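Keep the Minutes Where People Can Read Them

January 2020

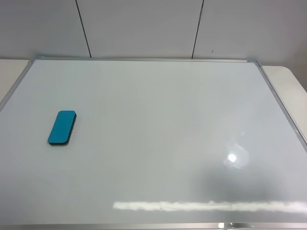

A whiteboard and eraser on a tabletop.

Public bodies in this country are required to meet in the open, and most of them do. The record of what they decide is another matter. In the district of Morano, a resident who wishes to know why a bus stop was moved must write to the council office, wait up to 20 working days, and then collect a paper copy in person.

The Gosling Institute holds that this arrangement should end. Minutes ought to be published online within 12 days of a meeting, in plain text that can be searched, and kept at the same address for good.

The usual objection is cost. Our colleagues in Gruteo looked at 3093 sets of minutes held by small councils and found that 846 had never been placed on any website. Nearly all of these had been typed on a computer in the first place. The work had been done and paid for -- only the last step was missing.

A second objection deserves more respect. Clerks fear that members will speak less freely if their words are quickly in print. Minutes, however, record decisions and the grounds for them. They are not a transcript, and no member need be quoted by name in a routine debate.

Wedov council adopted a rule of this kind last April. Its clerk's office reports fewer letters asking for copies, and more letters about the decisions themselves. Some members have found the second kind less welcome. We regard it as the proper business of a council to answer them, and we ask Morano to put the same rule to its members before the next budget is set.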